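Kairys is a tile testing laboratory in Hovosstead. We measure slip resistance, water absorption, breaking strength and surface wear for ceramic and stone flooring, and we issue written reports to manufacturers, importers and building owners.

## What we do

The laboratory was set up by Jaanus Ots and Kálmán Kovács, who had both worked in kiln control. The first bench handled breaking strength only. Pendulum slip testing was added at the request of a regional hospital builder and now accounts for most incoming work.

Samples are accepted in lots of 11 full tiles from a single production batch. Each lot is conditioned before testing – 24 hours is the minimum – and retained after the report is issued. Cut pieces can be tested for absorption but not for strength. The sample store holds 2,000 lots.

On-site slip measurement is available within 125 miles of Hovosstead. The client must supply floor plans and the name of the cleaning product in use.

## Staff

- **Jaanus Ots** – laboratory manager
- **Kálmán Kovács** – strength and wear testing
- **Ngọc Doãn** – slip resistance, on-site work
- **Barnabás Tóth** – sample intake and reports

## Reports

Reports are numbered in order of intake and list the method, the instrument, its last calibration and all individual readings. Averages are given only where the method calls for them. Dark and light tiles of the same glaze family are treated as separate products.
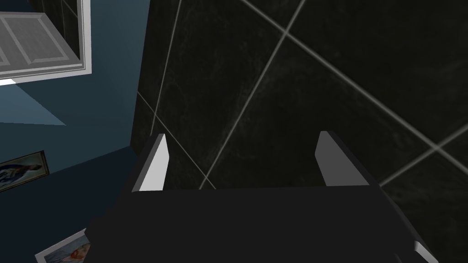
*Page last changed: February 21, 2019*

Corrections to a report must be requested in writing, quoting the report number. Retests on retained samples are charged at the standard rate unless the error is ours. Sample forms are available from the intake desk.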